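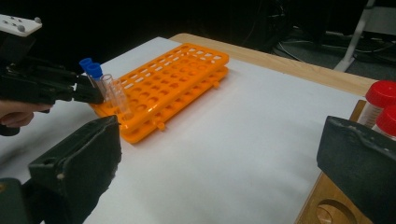
The shared bench in the back workroom at Clirkgate has a new sheet of paper on it, and the sample tubes have a new set of rules to go with it. Most of these were agreed at the last users' meeting, and a few were added afterward when people wrote in. The main change is that conical tubes now go in the orange two-tier racks only. The blue-capped clear tubes are the ones most groups use, and they belong in the round holes of the upper plate, with the lower plate underneath to keep the bottoms in line. White paper goes under the rack whenever it is out on the wooden table. Please do not set a rack straight on the wood.

The old foam blocks have been taken out of the room. They were hard to clean, and the holes had stretched so much that a tube could tip over when the drawer was closed. If you still have one at your own desk, you may keep it for empty tubes. Do not bring it back to the bench with anything in it.

Where to find the racks

Clean racks are on the second shelf of the tall cabinet, to the left of the sink. There are enough for every group to have one out at a time, and a few spares. If the shelf is empty, check the drying mat first, then the cart by the door. Racks should not be stored in the cold room overnight. Several went missing that way last winter and came back in the spring with the labels gone.

The racks come apart for washing. Pull the top plate straight up off the posts and do not twist it. Wash both plates in warm water with the regular dish soap, rinse, and stand them on edge on the mat. Do not put them in the drying oven. One rack went through at the setting used for glass and it no longer sits flat. It is now used for holding pens.

Loading and unloading

Start at the far row and work toward yourself. This keeps your sleeve from passing over tubes you have already placed. Put the tube in all the way until the tip is down in the lower plate. A tube that is only in the top plate will look fine until somebody picks up the rack.

Check caps before you load, not after. Turn each cap until it stops and then leave it alone. Overtightened caps have been splitting, and the Petersen group lost part of a batch to a cap with a crack that could not be seen from the side. Replacement caps are in the lower drawer, in the bag marked spare. Do not mix caps from different sizes of tube. They will go on partway and feel closed.

When you take tubes out, take them from the rack one or two at a time and put them where they are going. Please do not gather a handful and set them down in a cup or beaker. Labels rub against each other and the ink comes off, and we had to throw out good samples in October for that reason.

Racks should be moved with two hands, one at each end. If you are going farther than the next bench, use the cart. The floor strip at the door to the hallway is still raised and will be until the building office gets to it.

Labels

Write on the tube as well as the cap. Caps get swapped, and a cap with no matching tube is of no use to anyone. The minimum is your group's initials, the sample number and the day you filled it. Use the fine black marker from the cup on the windowsill. Blue ink has not been holding up in the freezer.

Printed labels are fine if they go around the tube and overlap themselves. Short labels that stop partway peel off at the corners when cold. The label printer is in the front office, and rolls can be requested on the same form as tubes. Place the label below the threads and above the cone so that the volume marks can be read. If your tubes have no volume marks, please say so on the form, because that means an older box has been put out by mistake.

Paper on the bench

The roll is on the wall at the end of the table. Pull off enough to cover the working area, and leave a strip of wood showing at the edge so the sheet does not hang over and get pulled down. Tape the corners if the window is open. Change the sheet at the end of your session, or sooner if anything spills on it. Used paper goes in the gray bin unless it has been in contact with something listed on the chart above the sink, in which case the chart tells you where it goes.

Several people asked whether they could write on the paper. You may, but copy your notes into your book before you leave. The sheet will be thrown out by the next person, and they have been told not to read it first.

Supplies and ordering

Tubes now come in boxes of 100, in sleeves of 50. Please finish an open sleeve before starting another. At the last stock check there were 53 loose tubes in the drawer from sleeves that had been opened and left, and since there was no way to know whether they were still clean they were moved to the practice drawer. Tubes in the practice drawer may be used for training and for water. They may not be used for samples.

Orders go in on the shared sheet by noon on Sunday for delivery during the week. Put down what you need for your own group and not for the room. The general stock is ordered separately through Nadance, and doubling up is how we ended up with a cabinet full of caps and no tubes over the summer. If you take the last sleeve, write it on the card taped inside the cabinet door.

The Gulik project has asked for its own shelf and has been given the bottom one. Please do not borrow from it, even for one tube. Their boxes are counted against a separate budget, and they have agreed to stay out of the general stock in return.

Booking the table

The workroom table can be booked for up to 2 hours at a stretch. Use the clipboard on the door. If you run over and someone is waiting, move your rack to the side counter and finish there. Leave the table with the paper changed, the rack washed and the marker back in the cup with its lid on.

Racks left on the table with tubes in them will be moved to the holding tray in the cold room at the end of the day. They will be kept there for a week. Unlabeled tubes will not be kept. Questions about any of this can be left in the notebook next to the clipboard, and answers will be printed in the next issue along with the new freezer map.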